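Running a two-arm demo table at your open day is a blast, and it takes less setup than you'd think! My notes from Mavidora's visit day follow.

## Before the doors open

1. Clear the brown table and run both arms through their start-up moves.
2. Scatter the colored cubes between the arms. Keep the spacing uneven, because visitors love a messy start.
3. Let a guest pick a color, then send one gripper after it. Red is always popular!

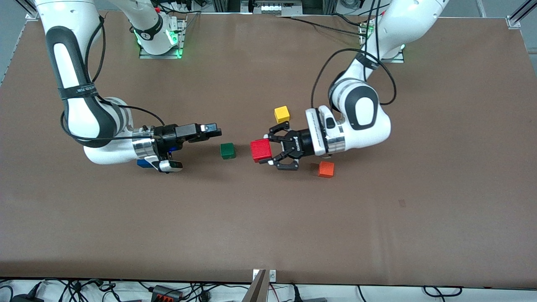 4. Pause with the cube in the air so the back row gets a look.
5. Swap arms and take the next request. Keep each turn to 40 seconds.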